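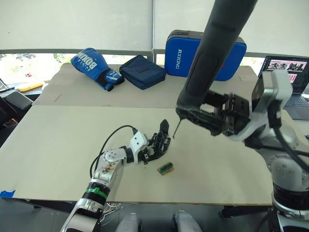 Boxing glove, navy pouch and blue case by the window.

Zultero Household Words

Zultero is a word list of everyday things, collected in the town of Estville and the villages up the hill from it. We asked people what they call the stuff in their cupboards, sheds and coat pockets, and we wrote down what they said, spelling and all. It now holds 2,000 entries and we love every one of them, including the 14 different words for the end slice of a loaf.

The list began as a notebook kept by Bukola Anozie, who had moved to Estville from Akinola and kept being asked to pass things she had never heard of. Ha-rang Kwak typed the notebook up one February and the two of them haven't stopped since. Please use it, argue with it and send us more!

What's in the files

words.csv - the main list, one row per word per speaker
meanings.csv - short plain meanings, written by us and checked with the speaker where we could
places.csv - village or street, never a house number
notes.txt - everything that wouldn't fit in a column (read this one, it's the best bit)

Columns in words.csv

word: as the speaker spelt it, or as we heard it if they would rather not spell it
thing: the ordinary English name we filed it under
age_band: under 30, 30 to 59, 60 and over
still_used: yes, no, or "only my nan"
source: talk, letter or postcard

How the words were gathered

Most came from kitchen-table chats. Danjuma Abubakar did the hill villages on foot and came back with 917 rows, plus a very good recipe for plum cake that is in notes.txt under P. Another 500 came on postcards we left at the library and the bus station. The rest are letters, mostly long ones.

We put objects in front of people when we could, as a thing in the hand gets a quicker answer than a question does. Rubber bands, pegs, a colander, a draught excluder. The colander was a triumph - nine names, two of them rude. 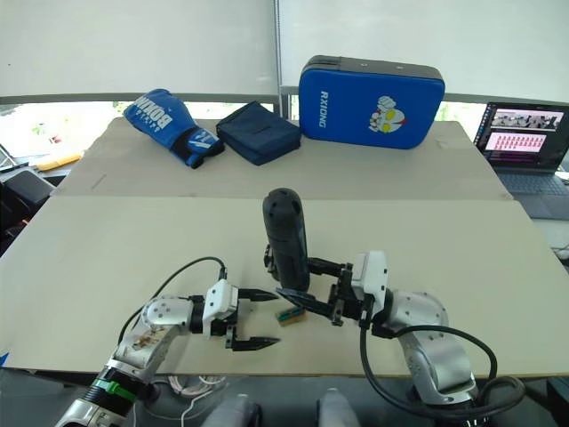
Known gaps

Under-30s are thin on the ground in this version. So are words for anything to do with babies, and we would dearly like more of those. Zornden, across the river, has hardly been touched, and Rui Lobo has promised us a batch from his aunts.

Spelling is not tidied. If you search for "clarty" you should try "claarty" and "clairty" as well. A tidied column is planned, though we argue about it a lot.

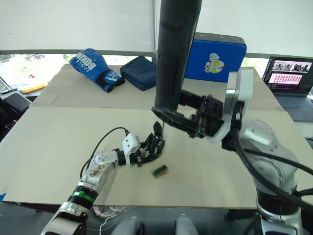
Colour words are the part of the list we get most excited about. Garba Oyelaran has been going through them for version 3 and there is far more in there than we expected: people who agree on every kitchen word will fall out over a paint chart. Take the light beige of that tabletop. Down by the river it would go in as "oatie", in the hill villages as "biscuit", and one letter writer insists on "curtain", with no explanation at all. A bright green, like the band on the arm, is "frog" nearly everywhere. All of these have their own rows now, filed under colour in the thing column.

Using the list

Free for teaching, research, quizzes, crosswords and settling family rows. If you print any of it, please say it came from Zultero and keep the place names with the words. Don't try to work out who said what; several speakers only agreed on that promise.

Changes

Version 3: colour words split out, 62 duplicates removed, "spurtle" put back after complaints
Version 2: hill villages added
Version 1: Bukola's notebook, more or less as she wrote it

Sending us words

Open an issue or email the list with the word, what it means, where you heard it and whether anyone still says it. One word is plenty. Forty is wonderful.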